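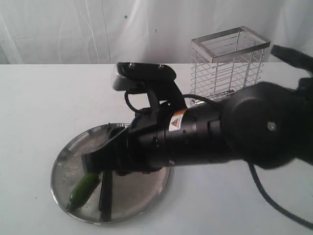 The Ferry to Skavness

The ferry to Skavness left at six in the morning, and my uncle Abdelkrim Sqalli was always at the harbor by four. He did not trust clocks, and he trusted ferry captains even less. In winter he stood behind the ticket office, where the wind was smaller, and drank tea from the lid of his flask.

I went with him only one time, in February, when I was nineteen years old and had no work.

"You will carry," he said. "You will not talk to the customers. They are slow people, and if you talk they become slower."

He sold kitchen things. Pots, trays, sieves, the small racks where you put forks to dry. He bought them in Prerport from a man named Tazi, who was from the same street as my grandfather, and he sold them on the islands, from house to house, as salesmen did in the time before I was born. It was a poor business. But he had done it for many years, and the people on Skavness waited for him in the way people wait for a certain bird.

We had two suitcases and a hand cart. The cart had one bad wheel, which pulled always to the left, so that I had to walk with my body bent to the right. By the second house my back was hurting. By the fifth I was thinking about my bed.

My uncle did not hurry. In each kitchen he put a cloth on the table, even if the table was clean, and he laid the things on it one after the other without saying a word. Then he looked out of the window. I understood later that this was his whole method. The woman of the house would touch one thing, and put it back, and touch it again, and after some minutes she would name a price herself. He always looked a little sad when he heard it.

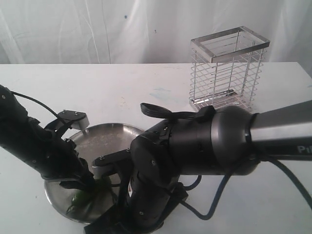

The wire rack, on a white table.

In the afternoon we came to the last house, above the old slipway. A woman named Imke Schmieder lived there. She was older than my uncle and very straight, and she had already put three cups on the table, so she had seen us on the road.

"You brought the boy," she said.

"He is not a boy. He eats like two men."

"Then he can cut the bread."

I cut the bread. My uncle put down his cloth, but he did not open the suitcase. He took from the inside pocket of his coat an envelope, and laid it in the middle of the cloth, and looked out of the window.

She did not touch it.

"How much is it now?" she asked.

"One hundred. And then it is finished."

"I told you many times that I don't want it."

"You told me 9 times," said my uncle. "I also can count."

I looked at my bread. The stove made a ticking noise. Outside a dog was walking along the slipway, stopped, looked at the water, and walked back.

After a long time Mrs. Schmieder stood up and took from the shelf a blue school notebook. She opened it on the last page and turned it so that I could read. There was a column of numbers in two kinds of ink, and at the top, in her handwriting, stood "Ziverdale, for the passage, 576." Under it were all the small payments, some so small that I felt ashamed for having bought cigarettes that morning.

I knew the name Ziverdale. It was the ship on which my father had come. In our family it was said that the company of my father had paid his place. My father said it also, at weddings, with his hand on his heart.

"He knows?" I asked.

"Your father is a proud man," my uncle said. "It is a heavy thing, to be proud. I did not want to give him more to carry."

Mrs. Schmieder wrote the number into the notebook. Then she made a line under it with the edge of the envelope, very slowly, and blew on the ink.

"So now you have no reason to come," she said.

My uncle took some time to close the buttons of his coat. He had put them in the wrong holes, and he had to begin again from the top.

"You need a new sieve," he said. "I saw it when I came in."

"The sieve is good."

"It has a hole."

"A sieve has many holes, Mr. Sqalli."

He thought about this. I had never seen him lose in a kitchen before.

"In April I will bring one," he said. "You will look at it. Looking is free."

On the ferry back he slept with his mouth open, and I kept my foot against the cart so it would not roll.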